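Tidlow Tightens Storage Rules for Basement Units

Property owners in Tidlow who rent out storage space below street level will have to keep tenants' goods off the floor, post a flood level on the wall and test their sump pumps twice a year under a code amendment that took effect in August 2018.

The amendment follows the April storm, when drains along Jurance Street backed up and water entered the basements of 143 buildings. Most of the living space in the district sits above grade and was not affected. Losses were concentrated in storage rooms, laundry rooms and the rear stockrooms of small shops.

Under the old code, a basement used only for storage was treated as unoccupied space. It needed a floor drain and an electrical shutoff that could be reached from the stairs, and little else. The new text creates a separate class, rented storage below grade, and sets requirements for shelving, floor finish, wall finish, drainage and notice to tenants.

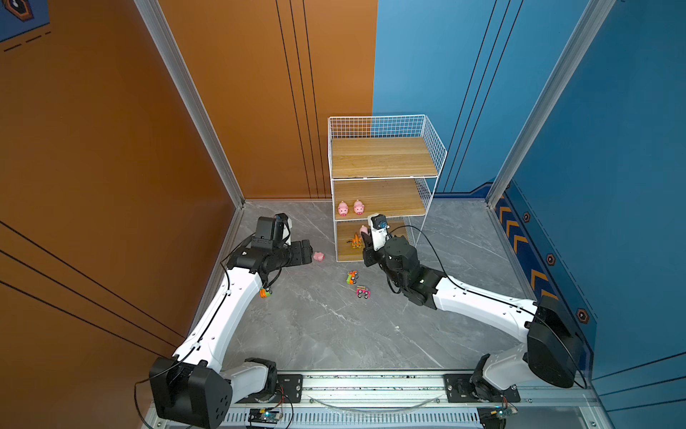
White wire-frame shelving with light wooden shelves, between an orange wall and a blue one.

The shelving section is the one most owners will notice first. Goods may no longer be stored directly on the slab in any rented unit. The owner has to provide a shelf or platform, or state in the lease that the tenant must provide one. The lowest storage surface has to clear the posted flood level for the building, which the city will calculate from the April readings and from the elevation of the nearest street drain.

Open shelving is preferred over closed cabinets. The text defines "open" as any unit that allows air to move on at least three sides. Closed cabinets are allowed if they stand on legs and if the base can be removed for cleaning. 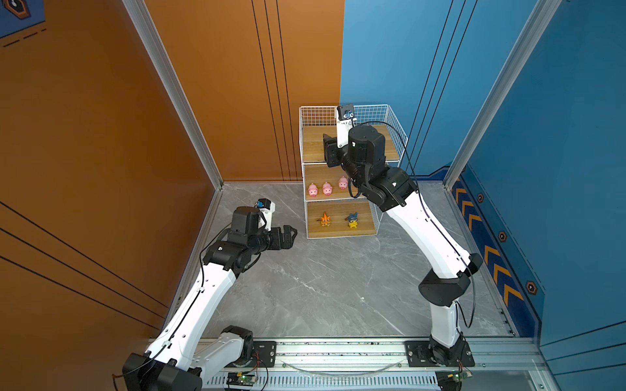
Irina Bratu
Staff reporter, City Services

Radu Olteanu, the city's building official, said the rule on clearance was written around the way water behaved in April. In most of the affected basements it rose slowly, stayed shallow and drained overnight. Cardboard boxes on the slab wicked water upward and collapsed, and the boxes stacked on top of them fell into it.

"The depth was not great in the majority of the reports we took," Olteanu said. "A lot of what was thrown away had been sitting on the floor. If it had been on a low shelf, it would have stayed dry."

His office received nearly 3000 individual claims of damaged property, many of them from tenants in the same buildings. Staff sorted the claims by the height at which the goods had been stored, where the tenant could supply that information. The results were used to set the clearance rule but have not been published, and the city has not said whether they will be.

Drainage is covered in a separate section. A building with rented storage below grade must have a working sump pump if the lowest slab is lower than the invert of the street drain. The pump has to be tested in the spring and again in the fall, with water, and the test has to be logged. Running the motor dry does not count as a test. The log must be kept in the building and shown to an inspector on request.

Backup power is recommended but not required. An earlier draft would have made a battery backup mandatory in all buildings with a pump. That language was removed after owners of smaller properties objected to the cost. The final version requires a high-water alarm in its place. The alarm has to be audible on the ground floor and has to run on its own battery.

Jollura, a local firm that installs and services pumps, told the city in written comments that alarms are often placed too high in the pit to be of use. The final text sets the alarm float above the normal pump start level and below the top of the pit. Owners with existing alarms may keep them if the float can be moved to that position.

Backwater valves are also addressed. Any building that took in water through a floor drain in April must have a valve on the lateral before the storage space can be rented again. The valve needs an access cover that is not blocked by shelving, walls or stored goods. Inspectors reported in the spring that several valves in the district had been tiled over during earlier renovations and could not be opened.

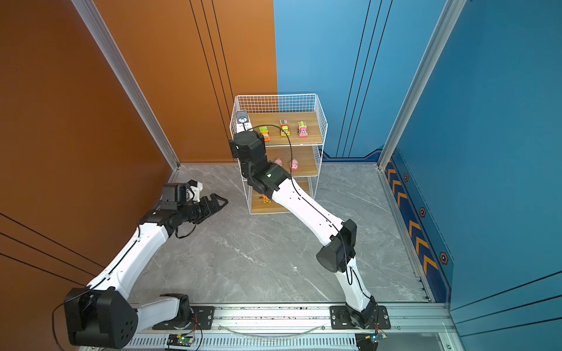
Finishes take up the longest part of the amendment. Carpet, carpet tile and unsealed wood are no longer permitted on floors in the new class. Sealed concrete, ceramic or stone tile and sheet goods with welded seams are all acceptable, and marble patterns and other decorative surfaces are allowed as long as the material itself is on the list. Shelving is treated differently from flooring. A unit with a white wire frame and three light wooden shelves could still be used under the text, provided the bottom shelf clears the posted level and the wood is sealed on all faces, including the cut ends. Wall panels must be either water resistant to the posted level or mounted so that the lower section can be taken off without removing the rest.

The removable panel requirement came from the cleanup. In many basements the visible surface dried within days, and the cavity behind it did not. Contractors had to cut out sections of otherwise sound wall in order to get air behind it. Panels that can be unscrewed and put back will let an owner open the cavity on the first day, according to the staff report attached to the amendment.

Delia Dinu owns two mixed-use buildings near the lower end of Jurance Street and has rented out basement units in both of them since she bought the properties. She supports the shelving rule and the pump log. Her objection is to the wall provision, which she said will be difficult to meet in older buildings with plaster applied directly to masonry.

"There is no cavity in those walls," Dinu said. "I asked what I am supposed to remove, and I was told it would be handled case by case. I would like to see that written down before I sign another lease."

Olteanu said plaster on solid masonry will be treated as compliant if it is in good condition and has no paint film that traps moisture. A bulletin on the subject is being prepared.

Color is not regulated, with one exception. The posted flood level has to be marked on at least one wall of each room by a horizontal line that contrasts with the surface behind it. The line must be permanent and must not be hidden by shelving. Tape is not accepted. Owners may combine the line with other graphics, but the words "flood level" have to appear next to it in letters that can be read from the door.

Tenants are covered by a notice rule. Each lease has to state the posted level, the location of the electrical shutoff and the name of the person responsible for the pump. Existing leases can be brought into line with a one-page addendum, and a form is available at the permit counter. Tenants who store goods below the level after receiving the notice do so at their own risk, although the owner remains responsible for the drain, the pump and the valve.

Trudy Cartwright, who rents a unit for her upholstery business, said the addendum was clear enough but that the risk clause needs a limit. Fabric rolls stored upright cannot always be kept above a fixed line, she said, and a short delivery period should be exempt. The final text has no such exemption.

The fee for a first inspection is $50 per building, regardless of the number of units. A follow-up visit is free if the owner corrects the listed items within 40 days of the first report. After that period a second fee applies, and the units may be closed until the work is complete. Owners who pass the first inspection will not be visited again for three years unless a complaint is filed or the building takes in water.

Inspections will begin with the buildings that flooded in April and then move uphill. The Pop district, which lies above the storm drain connection and reported no flooding, will be last on the schedule. Owners there are still expected to post a level and begin the pump log now.

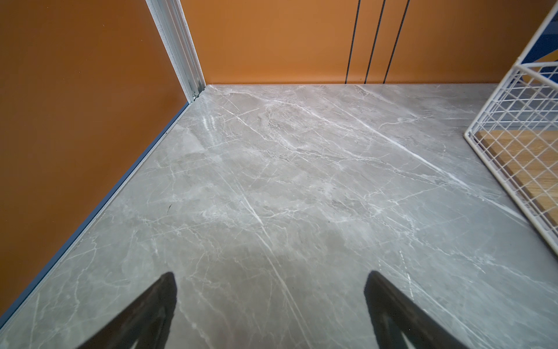 Gray marble-patterned floor with thin white veining.

Private basements used only by the people who live in the building are outside the new class, as are parking levels and mechanical rooms. Home owners may ask the city for their calculated level at no charge. Requests are taken in writing and should include the street address and, if known, the depth of the slab below the sidewalk.

A related item, the replacement of the undersized storm drain on Jurance Street, has been moved to the next capital budget. Survey work is complete and the design is under review. Until the new pipe is in place the existing inlets will be cleaned monthly, and owners can report a blocked inlet by phone or at the permit counter.

Recent items
Jurance Street drain survey completed, design under review
Permit counter to close for lunch during staff training
Letters: Maricica Bratu on sidewalk heights in the Pop district
Well water sampling results posted for Tidlow
How to read a sump pump label
Bulk pickup resumes on the regular schedule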